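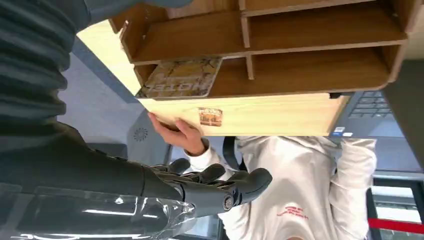

책상용 정리함. 안쪽 선반과 칸막이 색이 바깥 판보다 조금 진합니다.

목재 정리함 안쪽 오일 마감 후 종이에 기름이 배는 현상, 재마감 방법 문의

Namance 생활공방 > 목재·마감 > 표면 처리

결방향

원목 소품 안쪽 면을 오일로 마감한 뒤 종이류에 기름이 옮는 문제로 문의합니다. 대상은 책상용 정리함 두 개이며, 둘 다 Lurnholm 계열 조립식 제품입니다. 설명서 뒷면의 부품 번호는 1807입니다. 설명서에 수종 표기가 없어서 단판인지 집성판인지는 확인하지 못했습니다.

작업 내역은 다음과 같습니다. 조립 상태에서 200방 사포로 전체를 한 번 연마하고, 마른 천으로 분진을 닦은 뒤 Ene 가구용 오일을 붓으로 도포했습니다. 도포량은 넉넉하게 잡았습니다. 닦아내기는 바깥 면만 했고, 안쪽은 손이 잘 들어가지 않아 도포한 그대로 두었습니다. 하루 뒤 같은 방법으로 한 번 더 발랐습니다. 작업 장소는 베란다였고 시기는 3월이라 창을 거의 닫아 두었습니다.

현재 증상입니다.

첫째, 칸막이와 바닥이 만나는 모서리에 광택이 남아 있고 손톱으로 누르면 자국이 생깁니다. 바깥 면은 정상으로 보입니다.

둘째, 세워 둔 봉투 아래쪽 변에 반투명한 띠가 생깁니다. 복사지는 이틀이면 배고, 두꺼운 카드류는 조금 더 걸립니다. 영수증은 글자가 흐려진 것도 있습니다.

셋째, 냄새가 남아 있습니다. 문을 열어 두면 약해지지만 칸 안쪽에 코를 가까이 대면 여전히 납니다.

질문은 네 가지입니다.

시간을 더 두면 굳는지, 아니면 제거하고 다시 해야 하는지.
제거한다면 조립 상태로 가능한지, 분해해야 하는지.
종이를 보관하는 용도라면 안쪽은 어떤 마감이 적합한지.
이미 기름이 밴 서류를 되돌릴 방법이 있는지.

헤어드라이어로 가열하면 빨라진다는 글을 봤는데 판이 휠까 봐 시도하지 않았습니다. 칸막이는 홈에 끼우는 방식이고 접착은 하지 않았습니다. 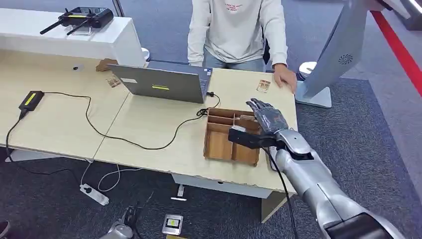
칸이 나뉜 갈색 정리함, 뒤쪽의 긴 칸과 앞쪽 세 칸.

서랍밑판

그냥 두면 마릅니다. 저도 오일 바르고 한참 끈적였는데 여름 지나니까 괜찮아졌습니다. 급하면 칸 바닥에 종이호일을 깔고 쓰세요. 기름은 종이호일을 거의 못 뚫습니다.

드라이어는 하지 마세요. 얇은 판은 한쪽 면만 마르면 바로 휩니다. 냄새는 베이킹소다를 종지에 담아 넣어 두면 좀 나아집니다.

Lakshmi Venkataraman

윗글의 드라이어 부분은 동의합니다. 그냥 두라는 부분은 조건이 맞지 않습니다. 모서리에 손톱 자국이 남는다면 목재가 흡수하지 못한 오일이 표면에 층을 이룬 상태입니다. 이 층은 겉부터 굳어 막을 만들고, 막이 생기면 아래쪽으로 산소가 들어가지 못합니다. 몇 달이 지나도 속이 무른 채로 남는 경우가 많습니다. 베이킹소다는 냄새의 일부를 잡을 수 있어도 경화와는 관계가 없습니다.

1. 원인

건성유 계열은 용제가 날아가서 마르는 것이 아니라 공기 중 산소와 반응해서 굳습니다. 필요한 조건은 얇은 도막, 공기 흐름, 적당한 온도입니다. 질문하신 작업은 세 조건이 모두 부족했습니다. 도포량이 많았고, 안쪽을 닦지 않았고, 창을 닫은 베란다에서 말렸습니다. 칸이 깊은 구조에서는 바닥 쪽 공기가 특히 정체됩니다.

두 번째 도포 시점도 영향을 줍니다. 첫 층이 굳기 전에 덧바르면 두 층이 한 덩어리가 되어 경화가 더 늦어집니다. 바깥 면이 정상인 것은 닦아냈기 때문입니다. 같은 오일, 같은 날짜인데 결과가 다르다면 제품 불량보다 작업 방식을 먼저 의심하는 것이 맞습니다.

2. 오일 종류 확인

제거에 들어가기 전에 통의 표기를 확인하십시오. 아마인유나 동유가 들어 있으면 건성유입니다. 미네랄 오일만 들어 있으면 애초에 굳지 않는 제품이므로 종이 보관용으로는 쓸 수 없습니다. 성분 표기가 없으면 유리 조각에 한 방울을 얇게 펴서 통풍이 되는 곳에 둡니다. 일주일 뒤에도 손가락에 그대로 묻어나면 굳지 않는 쪽으로 보고 작업하십시오.

3. 분해

칸막이가 홈에 끼워진 방식이고 접착하지 않았다면 분해를 권합니다. 모서리에 고인 오일은 조립 상태에서 제거가 거의 되지 않습니다. 다만 오일이 홈 안에서 굳기 시작했다면 약한 접착제처럼 작용합니다. 칸막이 윗변을 잡고 바로 당기지 말고, 좌우로 조금씩 밀어 홈 안의 막을 끊은 다음 수직으로 뽑습니다. 공구가 필요하면 얇은 플라스틱 헤라를 쓰십시오. 금속 드라이버를 지렛대로 쓰면 홈 가장자리가 터집니다.

뽑은 판에는 위치와 방향을 연필로 표시합니다. 홈 속에 들어가는 변에 적으면 재조립 후 보이지 않습니다. 칸막이는 치수가 같아 보여도 끼움 정도가 조금씩 다릅니다.

4. 제거

천에 오일 제조사가 지정한 희석제를 묻혀 결 방향으로 닦습니다. 천이 누렇게 되면 접어서 새 면을 씁니다. 희석제를 판에 직접 붓지 마십시오. 합판이나 집성판이라면 접착층에 영향을 줄 수 있고, 이미 밴 오일이 더 깊이 들어갑니다.

젤리처럼 뭉친 부분은 헤라로 먼저 긁어냅니다. 사포를 먼저 대면 오일이 사포 눈을 막고, 막힌 사포는 표면에 줄을 남깁니다. 닦아낸 판은 세워서 양면에 공기가 닿도록 둡니다. 바닥에 눕히면 한쪽만 건조되어 휠 수 있습니다.

표면이 끈적이지 않는 것을 확인한 뒤 200방으로 가볍게 한 번만 연마합니다. 표면이 얇은 단판이라면 모서리에서 금방 뚫리므로 모서리는 건너뛰십시오. 단판 여부는 판의 절단면을 보면 됩니다. 표면의 무늬가 절단면으로 이어지지 않으면 단판을 붙인 판으로 취급하는 것이 안전합니다.

5. 오일 묻은 천의 처리

이 항목은 반드시 지키십시오. 건성유가 묻은 천을 뭉쳐서 쓰레기통에 넣으면 산화열이 쌓여 저절로 불이 날 수 있습니다. 물에 완전히 적셔 뚜껑 있는 금속 용기에 넣거나, 야외에서 한 장씩 펼쳐 뻣뻣해질 때까지 말린 다음 지역 기준에 따라 버립니다. 희석제를 쓰는 동안에는 창을 열고 화기를 치웁니다. 장갑은 니트릴을 쓰십시오.

6. 재마감

종이를 넣는 안쪽 면에는 오일을 다시 쓰지 않는 편이 낫습니다. 선택지는 다음과 같습니다.

무마감. 관리가 가장 쉽습니다. 안쪽은 손이 자주 닿지 않으므로 오염도 적습니다. 단, 바깥만 마감하고 안쪽을 비우면 판 양면의 흡습 속도가 달라집니다. 크기가 작고 홈으로 잡혀 있는 구조라면 대개 문제가 되지 않습니다.

탈랍 셸락. 완전히 마르면 종이에 옮지 않고 냄새도 적습니다. 남은 오일 위에도 비교적 잘 붙어서 이번처럼 일부가 스며든 판에 적합합니다. 묽게 타서 얇게 두 번 바르십시오. 알코올에 약하므로 소독용 티슈로 닦으면 안 됩니다.

수성 바니시. 내구성은 좋으나 잔류 오일 위에서 튀거나 들뜹니다. 쓰려면 셸락을 먼저 한 겹 올리고 그 위에 바릅니다. 홈 안과 홈에 들어가는 변에는 바르지 않습니다. 도막 두께만큼 끼움이 빡빡해집니다.

왁스. 종이 보관용으로는 권하지 않습니다. 더운 날 연해져서 같은 증상이 반복됩니다.

재조립 전에 칸막이 변을 홈에 한 번씩 대 봅니다. 뻑뻑하면 판을 깎지 말고 홈 안에 남은 찌꺼기부터 긁어내십시오.

7. 확인 시험

재마감이 끝나면 서류를 바로 넣지 말고 복사지를 손가락만 한 폭으로 잘라 칸 모서리에 접어 끼웁니다. 책 한 권 정도의 무게로 눌러 12일을 둡니다. 종이를 빛에 비춰 반투명한 부분이 없으면 사용해도 됩니다. 칸마다 따로 시험하십시오. 통풍이 나쁜 뒤쪽 칸이 가장 늦습니다.

8. 기름이 밴 서류

완전한 복원은 어렵습니다. 흡수지를 위아래로 대고 눌러 두면 굳지 않은 오일의 일부가 빠집니다. 흡수지는 매일 바꿉니다. 다리미는 쓰지 마십시오. 영수증은 대개 감열지라 열에 전체가 검게 변합니다. 글자가 흐려진 것도 감열층이 오일과 접촉한 결과이며 되돌릴 수 없습니다. 읽을 수 있을 때 스캔해 두고, 나머지 영수증도 다른 서류와 분리하십시오. 굳은 건성유는 시간이 지나면서 누렇게 변하므로 계약서처럼 원본이 필요한 문서는 발급처에 재발급을 문의하는 편이 빠릅니다.

결방향

답변 감사합니다. 통을 확인했더니 아마인유가 표기되어 있습니다. 굳는 종류는 맞는 것 같습니다.

한 개를 먼저 분해했습니다. 칸막이 하나가 빠지지 않아서 헤라로 홈을 따라 막을 끊고 16시간쯤 지나 다시 당기니 나왔습니다. 절단면은 무늬가 이어지지 않아 단판으로 보고 연마는 최소로 하겠습니다. 셸락은 Fakarberg 매장에 플레이크 상태로만 있던데, 직접 녹여 쓸 경우 에탄올 농도를 따져야 합니까?

Lakshmi Venkataraman

따져야 합니다. 물이 섞인 알코올로 녹이면 도막이 뿌옇게 뜨고 건조가 느려집니다. 무수 에탄올을 쓰고, 약국의 소독용 에탄올은 수분이 많으니 피하십시오. 유리병에 플레이크와 에탄올을 넣고 하룻밤 두면서 가끔 흔든 뒤 고운 천으로 거릅니다. 녹인 셸락은 오래 두면 굳지 않게 되므로 이번에 쓸 만큼만 만드십시오. 병에 만든 날을 적어 두고, 오래된 것은 유리 조각에 발라서 마르는지 본 다음 사용합니다.

서랍밑판

아마인유면 저랑 같은 종류네요. 저는 바르고 바로 닦아내서 괜찮았던 모양입니다. 종이호일은 재마감 전까지 임시로만 쓰세요.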